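Folding the Team Kit: My Project Report
Student: Noemí Hinojosa, Hustatach

My project is on how to fold 29 soccer kits so they all fit in one duffel for the Firkemstead trip. I started in June and went through a lot of bad folds! 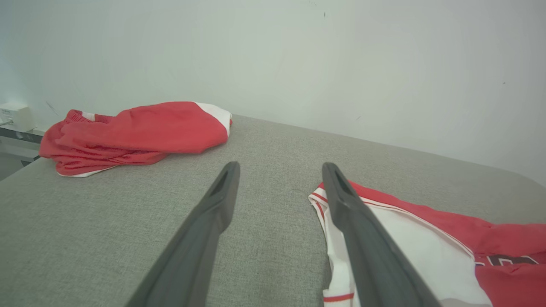
Jerseys are way harder than shorts, mostly thanks to the sleeves. The red and white one starts out just spread loosely on the gray fabric, with the red shorts crumpled up further back, so you get to pick which to do first (I always go jersey).

My best fold brings the sleeves in over the front before anything else. I timed it at 154 seconds for five jerseys, and my old way took way longer. 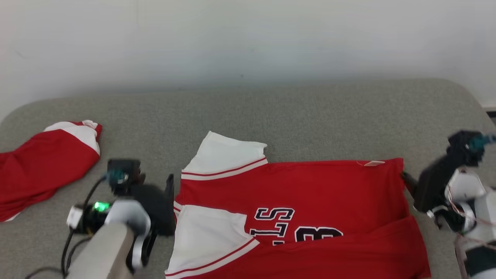
Jersey on its side, lower sleeve folded over the front.

Next time I want to try long sleeves.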